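I re-pack my backpack every Monday night, and it took me years of squashed sandwiches and one leaky shampoo to get it right. So this is what I do now, for whatever it's worth!

First, empty it completely. I mean turn it upside down over the sink and shake (you will be amazed at the crumbs). Then lay it on a table with some room on all sides – I used to do this on my bed and half of my stuff ended up under the blanket. A wipe with a damp cloth, a quick go at the seams with an old toothbrush, and leave it open until you've had dinner.

Heavy things go in next, flat against the side that touches your back. For me that's the laptop and a 600-page binder I'm still dragging back and forth to Drulldale. Soft stuff goes in front of that, rolled up tight. I keep 4 zip pouches (mine are the cheap Wotex ones) and each one gets its own kind of junk, so cables never meet snacks. 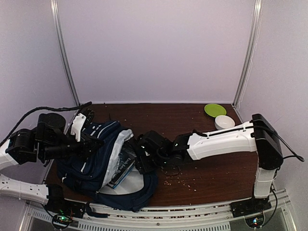 A reader wrote in after my last packing post to tell me I had it backward: she puts her sweater at the very bottom, as a cushion, and stands the laptop on top of it. She's dropped her bag on train platforms plenty of times and the corners are still perfect. Well, I tried it for a week and I'm sold. Sweater first, then laptop.

Top of the bag is for whatever you grab most. Keys, tissues, a folded tote. I leave a good hand's width free up there – if you have to kneel on a bag to zip it, something needs to come out.

Zippers getting sticky? Rub a plain candle stub along the teeth, run the pull up and down a few times and wipe off the extra. I paid 70 bucks for my bag at the Istex outlet and I plan to keep it until the straps give out.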